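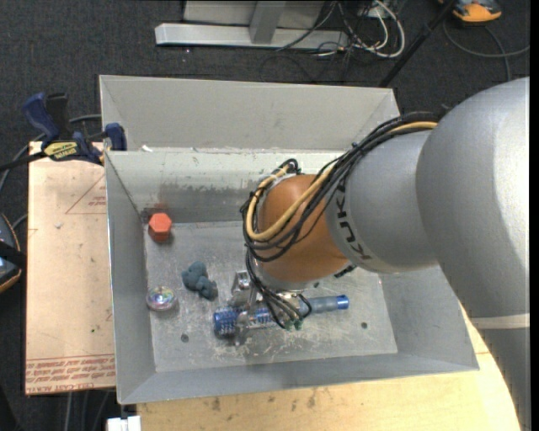

Nestton Bat and Small Mammal Care
Progress report to the Renberg Fund, second period

Prepared by Benedetta Bellini, intake coordinator

1. Intake and outcomes
The group admitted 29 bats between April and November. Most were grounded juveniles or adults with wing membrane tears. Release figures will follow in the final report, as several animals are being overwintered and cannot be assessed for flight until spring.

2. Flight enclosure
The frame and roof are complete. The inner mesh was rejected on delivery because the openings were too wide for the smaller species, and Zondetti replaced it at no charge. This set the work back one month. The double door is hung, but the outer latch still needs adjustment. Roost boxes have been fitted on the north and east walls.

3. Carer training
Five new carers finished the handling course and have had their rabies vaccinations. Two are approved for home care of pups. The others will work alongside an experienced carer until they have completed a full season. The refresher on fluid therapy was postponed – the instructor was unavailable – and is now planned for February.

4. Phone line
The rescue line took 1068 calls. A large share concerned bats roosting in attics, where advice was enough and no animal was collected. Evening coverage now runs until 10 p.m. The Cheung Road pickup point stays open under the same arrangement as last year.

5. Spending
To date, 60 percent of the grant has been spent. Feed and veterinary supplies are within budget. Fuel is over, and we ask to move the unspent printing allowance to cover it.

6. Next period
Latch repair, flight testing of overwintered bats, and a revised intake form with a separate field for the finder's location.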